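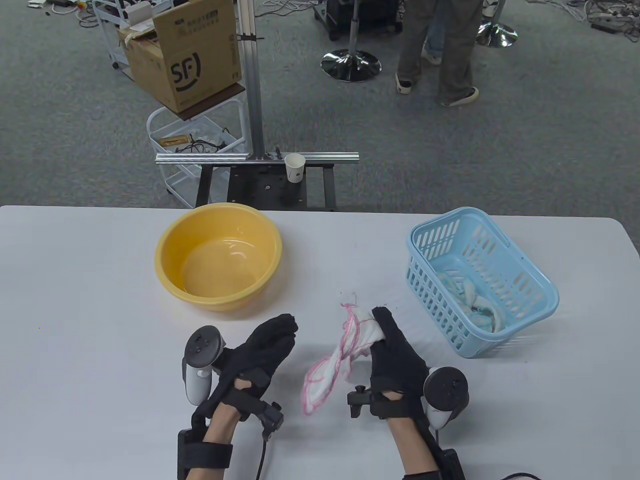
Munatano Factory Stoppages

Contents

A table of work stoppages at factories in the Lurngate industrial zone, one row per stoppage. It has 86 rows and covers 11 firms. The last update was on January 25, 2020.

Sources

Notices posted by zone management, and short telephone interviews with firms. Hatem Chraibi and Rania Benjelloun did the interviews. Where a notice and a firm disagree, the row keeps both dates.

Columns

firm_code: letter code, no firm names
start, end: first and last day of the stoppage
cause: border closure, power, pay dispute, public mourning, other
staff_sent_home: yes, no, unknown
source: notice, interview, both

Known gaps

About 60 rows have no figure for lost output. Firms with fewer than 2 production lines were left out. Stoppages shorter than a shift are rarely reported.

Use

Free for research and reporting with credit to the Munatano project. Send corrections to Yasmine El Fassi, with the row number and a copy of the notice.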